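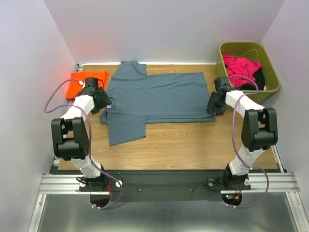
Figure 1. The two-arm folding cell with a T-shirt on the table and the basket at the right side.

Equipment Planning for a Second Folding Cell
Project report, Laboratory Automation Course
Author: Gerasimos Chrysikopoulos
Submitted June 22, 2020

1. Purpose of the report

Our group has one cell for cloth folding. In October the course will have more students than one cell can serve, and the department asked for a plan for a second one. My task was to write down what must be bought, what we can make in our own workshop, and in which order the money should be spent. I did not study the folding software. Questions about it are treated in the report of the other group.

2. What the present cell consists of

The table has a wooden top with pale panels at the back, left and right. The front is open, and there an aluminum profile with grooves carries both arms. This choice was made before I joined the project, and I think it was a good one — an arm can be unbolted and moved along the groove without drilling new holes. The arms are built from white links with black actuator housings, and each has a black gripper. The cables to the grippers are purple and are held by small white clips.

The cloth items are cheap compared with everything else, but they also belong in the budget. In Figure 1 there is a gray-blue T-shirt on the table, a folded orange cloth at the left wall, and more garments in the green basket. Students asked me many times for clothes in different colors, so that the camera can separate them from the wood. I put a line for this in the list.

3. How I collected the prices

I wrote to two suppliers, Lonullow and Trellodby. Lonullow sells the complete arm with gripper, power supply and cable set. Trellodby sells the same class of arm as a kit, and the buyer must assemble it. The kit is less expensive, but the offer did not include the gripper, and when I added it the difference became small. Trellodby also could not confirm a delivery date before the start of the semester.

For the profiles I asked Vimdale, where the department already has an account. They cut to length and the cost of cutting is in the price. The panels and the wooden top can be made by our workshop.

4. List of purchases

Arms with grippers, Lonullow: 2 pieces
Aluminum profile for the front rail and the side framing, Vimdale: one order, cut to length
Black mounting panel with the cutouts for the cables: made in the workshop
Wooden top and three side panels: made in the workshop
Cable clips, white: 26 pieces, reserve included
Basket and garments: 306 dollars for the full year
Camera and its holder: see section 5
Screws and small electrical parts: from the stock of the laboratory

The sum for garments may look high. It includes replacement, as the cloth becomes soft and loses its shape after many trials, and then the results of one week cannot be compared with the results of another. I discussed this with Dr. Tiwari and she agreed to keep it as a separate line, so that it is not used for other materials.

5. Open points

The camera is not decided. The same model as in the first cell would be the simplest solution, because the students could use one calibration procedure for both tables. However, the seller has it only on request. If there is no answer in two weeks, I propose to buy a different model and to accept the additional work of calibration.

The second open point is protection of the wiring. At present the wires below the arm bases can be seen through the cutouts in the plate, and also a small circuit board near the right base is open. For a group which knows the equipment this is acceptable. For new students I would like to add a cover with ventilation holes. The workshop can make it from the remaining panel material, therefore I did not calculate a price for it.

The third point is the space. The second cell should stand next to the first one, but the arms must be reached from the front for repair. I measured the room and it is possible only if the tool cabinet is moved to the other wall.

6. Order of spending

The arms should be ordered first. They have the longest delivery time and they are the largest part of the cost. The profiles should be ordered after the arms are confirmed — if we had to change the supplier, the hole pattern of the base would change too, and the mounting panel with it. The workshop parts can be started at the same time as the profiles. Garments, basket and clips can wait until the cell is standing.

I recommend the offer of Lonullow. The time for assembling the kits would fall in the weeks when the laboratory has no assistant, and I could not find another person for this work. The written offers from the suppliers are in the appendix, together with my drawing of the mounting panel.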